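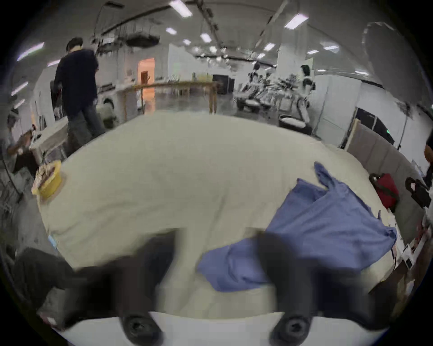

Dexter Marquez asked at the August staff meeting whether the people recording cloth handling were training their own replacements, and whether anyone would put the answer in writing. The answers on this page began with that question. They apply to all staff at the Csonka site.

Is the folding job being removed?
No positions are being removed under the current Clellik plan. The plan covers flat folding of towels and shirts. Sorting, stain inspection, repair and packing stay manual. The plan is reviewed once a year, and any change to headcount goes to staff in writing before it takes effect.

What does a recording shift involve?
The operator holds a gripper and handles cloth on a covered table, one item at a time. Each attempt is saved as one recording. Failed attempts are kept and marked as failed. Do not delete them.

How many recordings are there?
1473 as of December 28, 2022. Of these, 338 were rejected during review, mostly for a blocked lens or a missing end marker.

Do recording hours count as regular hours?
Yes. They are paid at your normal rate and appear on the timesheet under code 88. Piece targets do not apply to hours booked under that code.

Can I decline?
Yes. Tell your shift lead before the schedule is posted. No reason is required and none is recorded.

Are my recordings used to judge my work?
No. Files are stored under a session number. Dastine, which processes them, does not receive names. Supervisors can see the number of recordings per session – they cannot see who made them.

Will faces or voices be recorded?
Audio is off. Coworkers may pass through the view. Faces are blurred before files leave the site. If you want a session withdrawn, write down the table and the start time and give both to your shift lead.

My wrist is sore after a session. What now?
Stop and report it. Sessions are limited to 3 hours per day, including setup. Pevico supplies a lighter handle on request – allow one week for delivery.

Who maintains the robots once they are on the floor?
Two technician posts will be opened to current staff first. Training is on paid time. Pay grades for these posts have not been set.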